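Ulleo lounge, textiles and floor: working notes

Friday, April 18, 2025

Purpose of the day: go over the soft furnishings in the lounge, decide what stays with the gray seating, and get the marble into a state where it can be left alone until September. Furniture was not moved out. Everything below was done around it.

Floor first. Polished marble, pale. Dry microfiber pass, then damp pass with the neutral cleaner at 1:200, then dry again. Red textile on the floor was left for the end of the pass and the stone under it done separately. Dyed fabric and damp marble should not be left in contact. I have seen a pink bloom come up on a honed sill after one weekend under a wet towel, and a poultice only took out most of it. Polished stone is slower to take dye but I would not rely on that.
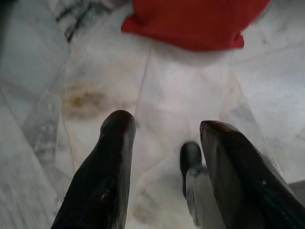
Notes by Valter Coelho
Filed under: Interiors / Soft goods / Ulleo

Cleaner: Melnychuk neutral, 500 ml bottle, opened today, date written on the shoulder with marker. Diluted in the small bucket. No vinegar, no descaler, nothing citric in this room. The old bottle of bathroom spray has gone back to the wet store and should stay there.

Residue check with a dark cloth after drying: slight haze near the armchair, gone on second buff. The haze was product, I think, so next time try a weaker mix before adding another pass.

Red textiles. Color reads scarlet on the floor and noticeably more orange against the gray upholstery. Same lamp, same hour. For matching purposes take the reading on the upholstery, as that is where it will be seen. The swatch book from Grekow has two reds that come close and neither is right in both positions. I have marked the warmer one.

Rub test, white cotton, dry: 17 strokes, no transfer visible. Rub test, white cotton, damp: faint pink on the cotton after the same number. Not alarming, but it means no damp cloth over the red while it sits on the seating, and no steaming in place. If it needs steam it goes to the rail.

Seating cover is the soft gray pile fabric. Direction of brushing matters more than I had allowed for. Brushed toward the front edge it reads gray; brushed back it goes to taupe, almost mauve in the shadow. Two people brushing in opposite directions will leave what looks like a stain. Brush everything front to back, seat then backrest, and finish with one long stroke per section.

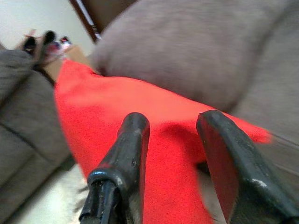 Lint is the other problem. The red sheds onto the gray and the gray does not let go of it easily. Adhesive roller lifts the long fibers and presses the short ones in. Rubber-edged brush works better, short strokes, always off the seat and never toward the seam. Upholstery nozzle on low for the seams afterward. High suction pulled a visible track in the pile which took several minutes to brush out.

Tried the red laid along the seat and tucked under the loose cushion. It holds, but the cushion rides up and the diagonal fold gets a hard crease. Tried it over the edge with no cushion on it: slides. Preferred arrangement for now is flat, with the cushion resting only on the last bit. Check the crease again after the weekend. If it has set, use the rail and steam from the back.

Spot on the seat cover, walnut sized, location noted on the plan. Blotted with distilled water, then the Makovia foam, then water again. Lighter when dry, still there if you know where to look. Do not repeat the foam before a week has passed. It leaves the pile stiff if you stack applications.

Costs, for Grekow: replacement covers in the same gray quoted at 1,462 for the set, delivery not included. Cleaning and one extra throw is far below that. My recommendation is to keep the existing covers and revisit at the September inspection. The pile is flattened at the front edge of the seat but the backing is sound everywhere I could get a hand behind it.

Remaining for the lounge, in order:

1. Cushion against the armrest. Keep it upright and off the seat until the brushing is finished, then place it last. Brush the tufted sections of the armchair backrest before the seat or the lint comes straight back down.

2. Cardboard box by the sofa. Contents to be listed, box flattened and taken out. It should not stand on the marble over the summer. 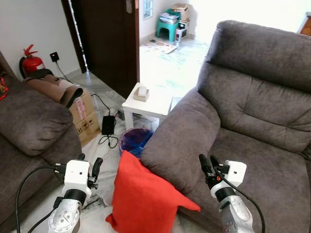
3. Power adapter. Coil the cord and get it off the floor before the next damp pass.

4. Side table. Lift, wipe under the legs, fit felt pads. Pads are in the Ulleo drawer, the square ones.

5. Wall behind the extinguisher: dry dust only. Leave the extinguisher accessible, nothing parked in front of it.

6. Second rub test on the red, damp, after airing. Same cotton, same stroke count, write the result under today's.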